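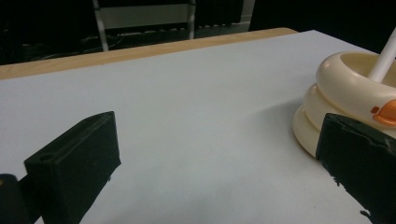

The table, Sunday.

Up at six because the graft itched. The surgeon's office says itching is normal at this stage and that scratching is the one thing I can't do, so I put the moisturizer on and walked up and down the hall until it let go. The donor patch on my thigh is closed except for one corner. It's still pinker than I'd like.

Day 18 of the compression sleeve. I'm supposed to wear it all but one hour a day, and yesterday I cheated and left it off for most of the afternoon. My forearm puffed up by supper and the ridge near the wrist felt tight. Won't do that again. I have two sleeves now, the old one and the one from Virkham, and the Virkham one has a better seam – it doesn't dig in at the elbow.

Therapy tomorrow. Last time I got the wrist back 20 degrees farther than in May. The stretches hurt less if I do them after a warm shower.

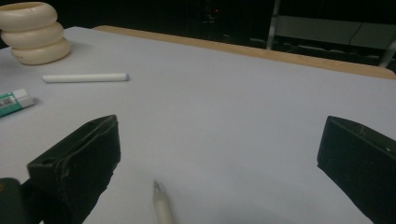 Anil Chowdary called after lunch and said I should stop asking about the laser until the scar has had a full year to settle, and that he'd had his done too early and paid $400 for a session that made no difference he could see. I wrote it down to ask the surgeon anyway.

Silicone sheet washed and drying on the rack. Need more tape. Sleeve back on at 8:30, and I took the allergy pill early so I might sleep through.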